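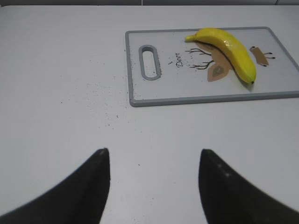 Planche à découper en plastique à rebord gris, sur plan de travail blanc.

Le débat sur l'entretien des surfaces de découpe en restauration collective se résume presque toujours à une opposition entre bois et plastique. Cette opposition occupe les formations, les cahiers des charges et une bonne part des échanges entre responsables de cuisine. Je la tiens pour secondaire. Le paramètre qui conditionne l'état sanitaire d'une planche en service est la profondeur des entailles, et c'est précisément celui que les procédures internes ne mesurent pas.

Une planche neuve, quel que soit le matériau, se nettoie sans difficulté. La lame y laisse ensuite des sillons dont la géométrie dépend de l'angle d'attaque, de la dureté du support et de la pression exercée. Tant que le sillon reste large et peu profond, la brosse en atteint le fond. Lorsqu'il devient étroit, le détergent y pénètre mal, le rinçage encore moins, et les résidus organiques s'y accumulent d'un cycle à l'autre. La désinfection appliquée par-dessus un résidu perd une grande partie de son efficacité. Le registre de nettoyage, lui, indique que l'opération a été faite.

Le règlement intérieur de la cuisine centrale de Wetlow, que j'ai eu à relire en octobre, consacre 20 pages au code couleur et deux lignes au renouvellement des planches : « remplacer en cas d'usure visible ». La formule n'est pas opposable. Sibusiso Mtshali, qui y supervise la préparation froide, l'interprète strictement. Son homologue de l'équipe du soir, Ruan Ngcobo, conserve les mêmes planches bien plus longtemps. Chacun respecte le texte.

Sur les 379 planches inventoriées dans ce groupement de cuisines, aucune ne portait de date de mise en service. Il est donc impossible de rapporter un état de surface à une durée d'utilisation, et a fortiori de fixer un seuil.

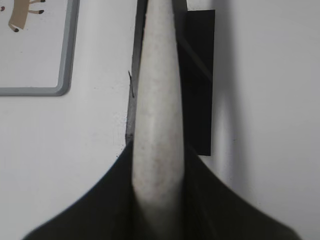 On m'oppose en général le coût. L'argument se discute. Une planche en polyéthylène d'épaisseur suffisante peut être rabotée plusieurs fois avant d'être mise au rebut, à condition que la reprise intervienne tôt. Passé une certaine profondeur, il faut enlever tant de matière que la planche perd sa planéité et se met à basculer – ce qui pose un problème de sécurité distinct. Zoriana Tymoshchuk, responsable des achats chez Mathebula, a fait inscrire dans son dernier marché une reprise de surface périodique par le fournisseur. La ligne budgétaire existe désormais et le service ne l'a pas contestée.

Le choix du couteau intervient également. Une lame émoussée oblige à appuyer, et l'opérateur compense par un mouvement de scie qui ouvre la matière au lieu de la trancher. L'affûtage relève donc de l'hygiène autant que de l'ergonomie. Il figure pourtant dans un autre classeur, tenu par un autre service, avec un autre calendrier.

Je propose trois dispositions. Graver la date de mise en service sur la tranche de chaque planche. Contrôler la profondeur des sillons à la jauge, en cinq points, toujours les mêmes. Rattacher l'affûtage au plan de nettoyage. Le contrôle d'une planche prend moins de 15 secondes à un agent formé, jauge en main.

Reste la question du seuil. Je n'en avance pas ici, faute de mesures suffisantes. Une valeur unique pour la viande crue, le pain et les légumes n'aurait de toute façon guère de sens, et il appartient à chaque établissement de relever ses propres données pendant une année avant d'arrêter un chiffre.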